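기계는 아직 캐리어를 못 싼다

2025년 8월 14일

휴가에서 돌아온 지 일주일이 넘었는데 캐리어가 아직 현관에 서 있다. 속은 비웠다. 정확히 말하면 빨래만 꺼냈고, 세면도구 파우치와 호텔에서 들고 온 슬리퍼는 안에 그대로 있다. 바퀴를 닦아서 베란다 창고에 넣어야 끝나는 일인데, 바퀴 닦기가 싫어서 창고에 못 넣고, 창고에 못 넣으니 택배 상자가 그 위에 쌓인다. 우리 집 현관은 지금 물류 허브다.

이런 걸 누가 좀 대신 해 줬으면 좋겠다는 생각을 하다가, 나는 왜 벌써 몇 년째 로봇 기사를 챙겨 읽고 있는가 하는 질문에 이르렀다. 답은 간단하다. 게을러서다. 미래 산업이니 생산성이니 하는 말은 블로그 소개란에나 쓰는 거고, 속마음은 빨래를 개기 싫은 것이다.

작년 11월에 이 블로그에 "집안일 로봇 점수표"라는 걸 올렸다. 집에서 하기 싫은 일을 죽 적고, 지금 돈을 주고 살 수 있는 기계가 그걸 할 수 있는지 표시한 목록이었다. 항목이 25개였고 그중 통과가 6개였다. 통과한 것들을 지금 다시 보니 좀 민망하다. 바닥 먼지 빨아들이기, 물걸레질, 설거지, 세탁, 건조, 밥 짓기. 절반 이상이 우리 어머니 세대부터 있던 기계다. 식기세척기를 로봇으로 쳐 준 건 순전히 점수를 올리려는 나의 온정이었다. 댓글에서도 그 얘기가 나왔는데, 그럼 선풍기도 부채질 로봇이냐는 분이 계셨다. 그럴 수도 있다고 답했다.

올해 점수표를 갱신하려고 목록을 다시 꺼냈다. 그리고 통과 항목은 여전히 6개다. 기사 제목만 보면 이미 세상이 뒤집혔어야 하는데, 우리 집에서는 양말 한 짝도 뒤집히지 않았다.

먼저 우리 집 현역 기계 얘기부터. 로봇청소기 Clullik을 쓴 지 꽤 됐다. 앱 기록에 따르면 지금까지 청소를 196번 했다. 성실한 친구다. 다만 그 기록에는 내가 청소 전에 바닥에서 충전 케이블, 머리끈, 양말, 의자를 치운 횟수는 안 나온다. 나는 매번 이 친구가 일하기 좋은 환경을 만들어 주고, 친구는 내가 만들어 준 길을 지나간다. 회사에서 이런 관계를 뭐라고 부르는지 다들 아실 것이다. 내가 밑에서 일하고 있다.

현관의 캐리어가 이 친구에게는 요즘 최대의 난제다. 캐리어 본체는 바닥에서 살짝 떠 있고 바닥에 닿는 건 바퀴뿐이라, 밑으로 들어갈 수 있을 것 같기도 하고 없을 것 같기도 한 모양이다. 그래서 머리를 들이민다. 캐리어가 굴러간다. 그러면 길이 열린 줄 알고 또 들이민다. 둘이서 그렇게 신발장까지 간다. 한번은 중문 앞까지 밀고 가서 자기가 못 나오는 상태로 구조 요청을 보냈다. 밖에서 알림을 받고 한참 웃었는데, 집에 가서 구해 준 건 결국 나다.

이걸 보고 있으면 바퀴 달린 물건이라는 게 기계한테 참 고약하겠다 싶다. 식탁은 밀어도 제자리에 있고 컵은 들면 따라온다. 캐리어는 둘 다 아니다. 건드리면 도망가는데, 어느 쪽으로 도망갈지는 바퀴가 마지막에 어느 방향을 보고 있었느냐에 달렸다. 나도 지하철 에스컬레이터 앞에서 캐리어를 놓쳐 본 적이 있다. 뛰어가서 잡았고, 앞에 계시던 분께 사과했다. 로봇이 이 일을 하려면 잡는 법과 사과하는 법을 같이 배워야 한다.

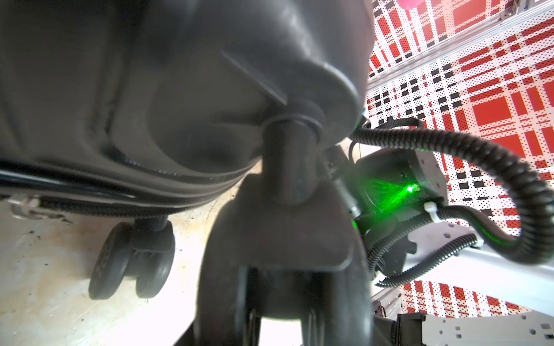 짐이라는 분야를 통째로 놓고 보면 난이도 차이가 재미있다. 공장이나 창고에서 똑같은 상자를 똑같은 높이에서 집어 옮기는 일은 기계가 이미 나보다 잘한다. 지치지도 않고 허리도 안 아프다. 그런데 여행 짐은 상자가 아니다. 크기가 제각각이고, 딱딱한 놈과 천으로 된 놈이 있고, 손잡이가 위에도 있고 옆에도 있고, 뽑아 쓰는 손잡이는 버튼을 눌러야 올라온다. 하드 케이스는 모서리가 둥글어서 어디를 잡아야 할지 사람도 망설인다. 지퍼가 한 바퀴 빙 둘러져 있는데 그걸 끝까지 열어야 비로소 본론이 시작된다. 사람은 이걸 생각 없이 한다. 발로 툭 차서 돌리고, 무릎으로 눌러서 닫는다. 무릎으로 누르는 로봇은 아직 광고에서 못 봤다. 나오면 바로 예약할 생각이다.

캐리어를 눕히는 동작 하나만 해도 그렇다. 손잡이를 잡고, 바퀴 쪽이 미끄러지지 않게 발로 살짝 막고, 무게가 넘어오는 걸 손목으로 받아 가면서 천천히 내린다. 안에 뭐가 어느 쪽에 들었는지에 따라 넘어오는 느낌이 매번 다르다. 기념품으로 산 잼 병이 위쪽에 몰려 있으면 거의 유도 시합이다. 이걸 글로 적고 있자니 나는 대단한 기술자인 것 같다. 현관을 보면 그 생각이 사라진다.

지난달에는 가전 전시에 가서 Flota라는 이름의 빨래 개는 기계를 구경했다. 수건을 아주 잘 갠다. 호텔처럼 갠다. 문제는 수건을 반듯하게 펴서 집게에 물려 주는 일을 사람이 해야 한다는 것인데, 빨래를 개 본 사람은 알겠지만 반듯하게 폈으면 이미 다 갠 거나 마찬가지다. 직원분께 뒤집힌 티셔츠는 어떻게 되느냐고 여쭤봤더니 뒤집어서 넣어 주시면 된다고 했다. 아이 내복도 되느냐는 옆 사람의 질문에는 내년 모델을 기대해 달라고 했다. 양말은 묻지 않았다. 서로의 체면이라는 게 있다.

옆 부스의 Kiani는 팔이 두 개 달린 주방 도우미였다. 시연에서 컵을 집어 선반에 올렸고, 다들 박수를 쳤고, 나도 쳤다. 그런데 컵 하나를 올리는 동안 나는 팸플릿을 앞뒤로 다 읽었다. 팸플릿에는 컵 집기를 1,000번 연습시켰다고 자랑스럽게 적혀 있었다. 우리 집 초등학생도 컵을 그만큼 집어 봤을 텐데 아직도 식탁 끝에 걸쳐 놓는다. 그러니 이 부분에서는 기계를 너무 나무라지 않기로 한다.

그래도 비웃기만 하고 온 건 아니다. 몇 년 전 같은 전시에서 본 로봇 팔들은 정해진 자리에 놓인 물건만 집었다. 물건을 손바닥만큼 옆으로 옮겨 놓으면 허공을 집고 태연하게 허공을 내려놓았다. 올해는 관람객이 컵을 슬쩍 돌려놔도 손이 따라갔다. 멈칫하기는 했다. 그 멈칫하는 모양이 묘하게 사람 같아서, 나는 그게 제일 인상적이었다. 처음 온 집 부엌에서 컵 찬장을 찾는 손님 같달까.

가격 얘기는 안 하려고 했는데 조금만 하겠다. Kiani의 값은 문의하라고 되어 있었다. 문의하라는 건 문의해도 못 산다는 뜻이라고 나는 배웠다. Flota는 값이 적혀 있었고, 그 돈이면 수건을 평생 안 개고 매번 새로 사서 쓸 수 있을 것 같았다. 계산은 해 보지 않았다. 진짜로 그렇게 나올까 봐 무서웠다.

동네 가방 수선집 Coletti에 캐리어 바퀴를 갈러 갔을 때도 이 얘기를 했다. 바퀴 가는 건 기계가 안 하느냐고 물었더니 사장님이 웃지도 않고, 만드는 건 기계가 해도 고치는 건 사람마다 망가뜨린 모양이 달라서 안 된다고 하셨다. 그러고는 내 캐리어를 뒤집어 바퀴를 손가락으로 한 번씩 돌려 보더니 하나에서 멈췄다. 머리카락이 감겨 있다고 했다. 갈 필요는 없고 빼면 된다고. 핀셋으로 몇 번 당기니 끝이 났고 돈도 안 받으셨다. 나는 그 머리카락이 내 것이 아니라고 말하고 싶었지만 그럴 분위기가 아니었다.

그날 집에 오면서 점수표에 항목을 하나 추가할까 했다. 바퀴에 감긴 머리카락 빼기. 생각해 보니 이건 로봇청소기 브러시에서도 내가 하는 일이다. 기계가 머리카락을 모으고, 사람이 기계에서 머리카락을 뺀다. 집안일이 없어진 게 아니고 핀셋 작업으로 바뀐 셈인데, 눈이 침침해지기 전에 누가 이쪽도 연구해 주시면 고맙겠다.

점수표 갱신본은 정리해서 다음 글에 올리겠다. 통과 개수가 그대로라 갱신이라고 부르기도 그렇지만, "아깝게 탈락" 칸을 새로 만들었다. 컵 선반에 올리기와 수건 개기가 거기 들어간다. 캐리어 싸기, 캐리어 풀기, 캐리어 창고에 넣기는 전부 "멀었음" 칸이다. 마지막 항목은 사람도 멀었다.

작년 글에 창문 닦는 로봇은 왜 빠졌느냐고 물어보신 분, 써 봤는데 가운데만 동그랗게 깨끗해져서 뺐습니다. 새 제품은 모서리도 닦는다는 제보가 있으면 댓글로 부탁드립니다. 제품명하고 집 창문이 통창인지 아닌지도 같이 적어 주세요.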